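Sobre la segmentación de demostraciones en tareas bimanuales

Dec 8, 2018

Con la presente entrada se da cuenta de los resultados obtenidos con Jasine, el procedimiento de segmentación que venimos desarrollando desde abril para el aprendizaje por demostración con dos brazos. La tarea elegida es modesta: una tostadora, una rebanada de pan y una bandeja. Exige, no obstante, que ambas manos se coordinen y que el sistema distinga entre aproximación, contacto y retirada.

El conjunto de datos, denominado Aneck, reúne 1791 demostraciones teleoperadas. De ellas se reservaron 321 para la evaluación, sin que el modelo tuviera acceso a las mismas durante el entrenamiento.

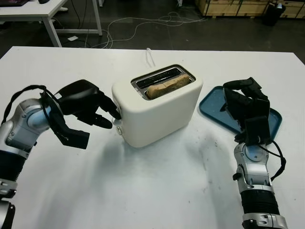 Tostadora blanca, rebanada en la ranura y bandeja azul verdosa sobre la mesa de ensayo.

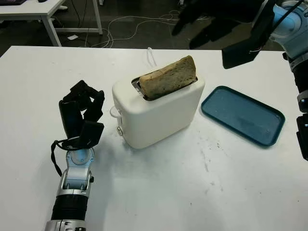
Valeriano Manzano
Investigador responsable, Laboratorio Zalico de Manipulación

El método trata cada brazo como una secuencia independiente y establece después las correspondencias temporales entre ambas. En la primera de las imágenes, un dedo de la mano izquierda toca el extremo de la tostadora próximo a los botones, mientras la derecha se mantiene sobre la bandeja. Una segmentación única para los dos brazos tiende a fundir estas situaciones en una sola fase, con la consiguiente pérdida de información sobre la mano que no interviene.

Se compararon 2 variantes. La primera emplea únicamente las posiciones articulares; la segunda incorpora también la cámara de la cabeza. Esta última situó mejor el inicio del contacto, en particular cuando la mano se desplaza con lentitud. En las fases de retirada no se apreciaron diferencias que merezcan ser destacadas.

Debe señalarse una limitación. Cuando una mano oculta parte de la bandeja, la estimación de su contorno se degrada y el error se transmite a la fase siguiente. La corrección propuesta por Bangash, consistente en conservar la última estimación fiable, reduce el problema en los trayectos cortos y lo agrava en los largos. Por el momento se ha optado por no incluirla en la versión de referencia.

Las 3 configuraciones de entrenamiento y las anotaciones de fase se facilitarán a los grupos que las soliciten por escrito al laboratorio.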